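Shared Tables: Sorting Small Items in a Student House

Project report, Household Studies practical
Group members: Themba Matlala, Selamawit Wolde, Liya Wako
Project advisor: Hamdia Abdella
Submitted 30 Mar 2025

1. Background

Our group looked at what happens to small items on a shared table. All three of us live in student houses where one table is used for meals, homework, mail and anything people put down when they come in. The things left there belong to different rooms. Food sits next to office supplies, and people push it all to one end when they need space.

We wanted to find out whether a fixed sorting routine would help people clear a mixed table faster than clearing it in whatever order they liked. We also wanted to know which kinds of items cause the most trouble.

The work was done in Stonden House, where Selamawit lives. Aníbal Tavares, the house manager, let us use the common room on weekday evenings.

2. Method

We recruited 19 residents. Each person cleared the table twice, once in their own way and once following our routine. Half started with their own way and half started with the routine, with the odd person assigned to the routine first.

The routine had 4 steps:

Take away all food and put it in the kitchen crate.
Put small office items in the organizer.
Put flowers and decorations on the side shelf.
Put everything left over in the "decide later" box.

Before each trial one of us laid out a mixed set of items. We changed the items between trials so that people could not memorize where things went. Every set had at least one food item, one office item and one item that did not clearly belong anywhere.

The table was always covered with the same cloth. We tried it bare at first, but the bottles and boxes were noisy when people moved quickly, and the room next door is used for studying.

We timed each trial with a phone stopwatch, from the first item touched to the last item put down. Afterward we asked each person which item they had found hardest to place.

One of the sets included the desktop organizer, a bouquet, a bottle of mayonnaise and a banana.
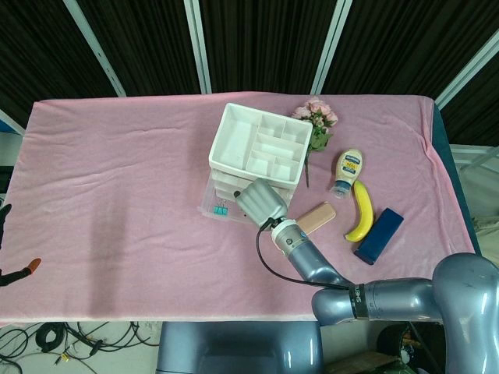
Figure 1. Mixed item set on the pink cloth. Two teal binder clips are in the clear drawer of the organizer; the upper compartments are empty.

3. Items

Most of the items came from our own rooms. The organizer was bought for the project. We chose one with both open compartments and a drawer because we wanted to see which part people would use. The compartments are different sizes, and we did not label them.

For food we picked things that could be handled many times without a mess. Bananas had to be replaced during the project because they bruised. We had planned to use a jar of Kuhlmann mustard as well, but we took it out after the practice trials when the lid came loose.

4. Results

We recorded 189 item placements under the routine that we could use for the analysis. Placements were left out if the person asked us a question partway through or if we could not read our own notes.

Most people were faster with the routine. Four people were slower, and all of them said they kept stopping to check the instruction card. Two of these had done the routine as their first trial, so lack of practice may explain part of it.

Food was the easiest group. Participants hardly ever paused over it, even when a bottle or a piece of fruit was lying next to office items.

Flowers were slower. Several people moved them to the side shelf and then asked whether they should be in water. Our routine did not say anything about this.

The leftover group took the most time. Closed boxes were a problem because people wanted to know what was inside before deciding. Flat items with no obvious use were picked up, turned over and often put down again in the same place.

In the organizer, people preferred the open compartments. The drawer was used mainly when something was already in it.

5. Problems

Our sample was small and everyone lived in the same house. Some residents had watched earlier trials from the couch before doing their own. We should have asked them to wait in the hall.

The instruction card was too long. Liya rewrote it in July for the practice run, but the version we printed still had full sentences where single words would have been enough.

6. Next steps

Grustton House has offered us its dining room for a second round. We would like to label the organizer compartments there and compare the results with the unlabeled version. We would also add a line about flowers to the card and use a smaller "decide later" box, as the one at Stonden was big enough that two participants put nearly everything in it.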